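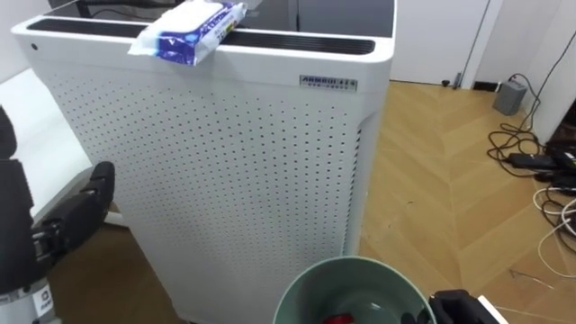 # Melach Opens Clean Air Lending Program for Households and Shared Rooms

**FOR IMMEDIATE RELEASE**
**Wednesday, October 16, 2019**

The Melach Home Library announced today that residents may now borrow full-size air purifiers under the same terms that already apply to its carpet cleaners, sewing machines and folding tables. The Clean Air Lending Program opened for reservations this morning at the Flutwood and Pedach branches and will run through the end of the heating season.

The first group of purifiers consists of 72 floor-standing units, bought with a grant from the Moen Fund for Healthy Homes. They are tall white towers with rounded vertical edges, perforated across the front and side, with a long dark outlet along the top. A unit of this kind is meant to stand directly on the floor and needs no installation beyond an ordinary wall outlet.

The program follows a trial held in September, during which 232 households in the Flutwood and Pedach districts borrowed a purifier for one week. Most of the households taking part placed the unit in a living room or bedroom. Borrowers were asked to complete a short form on return, and the most frequent request was for a longer loan. The standard period has therefore been set at 12 days, with one renewal permitted when no other resident is waiting.

"Families told us they wanted to try a purifier at home before deciding whether to buy one," the library said in a statement. "A large unit is a considerable expense, and it takes up space. Having one in the room for several days answers questions that a store visit cannot."

**Placement and care**

Each loan includes a printed card with instructions for use. Borrowers are asked to observe the following:

- Stand the unit upright on a hard, level floor. Wood and tile are both suitable.
- Leave open space in front of the perforated panels and along the sides. Sofas, cabinets and curtains should not press against them.
- Keep the top outlet clear while the unit is running. Packages, books, plants and laundry should be moved elsewhere before it is switched on.
- Wipe the outside with a soft, slightly damp cloth or an unscented wet wipe. Unplug the unit first.
- Do not open the filter compartment. Filters are checked and changed by branch staff.
- Lift the unit when moving it across a wooden floor – dragging may leave marks on the finish.

Staff will clean every unit between loans and vacuum the perforated panels. A borrower who notices an odd smell or a change in sound should turn the unit off and call the branch. No fee is charged for ordinary wear.

**Who may borrow**

The program is open to any adult resident holding a current Melach Home Library card. The library has 3,626 active cardholders, and new cards are issued at either branch on proof of address. There is no rental charge. A refundable deposit is collected at pickup and may be waived on request.

Schools, day care centers and residents' associations may reserve up to two units for shared rooms. Requests from these groups should be made in writing and should state the size of the room and the dates needed. Group loans are limited to one per season while demand remains high.

Units are collected in person. They are tall and should travel upright, so borrowers are advised to check the space in their vehicle beforehand. Residents unable to transport a purifier may ask for home delivery, which is offered on Thursdays within the Flutwood and Pedach districts only.

Reservations may be placed at the front desk or by telephone during regular branch hours. Unclaimed units are held for two days and then offered to the next resident on the list.

**About the Melach Home Library**

The Melach Home Library lends household equipment to residents of Melach and the surrounding districts. Its collection includes tools, kitchen appliances, cleaning equipment and furniture for short-term use. Branches are located in Flutwood and Pedach.

**Press contact**

Office of Public Information
Melach Home Library, Flutwood Branch

###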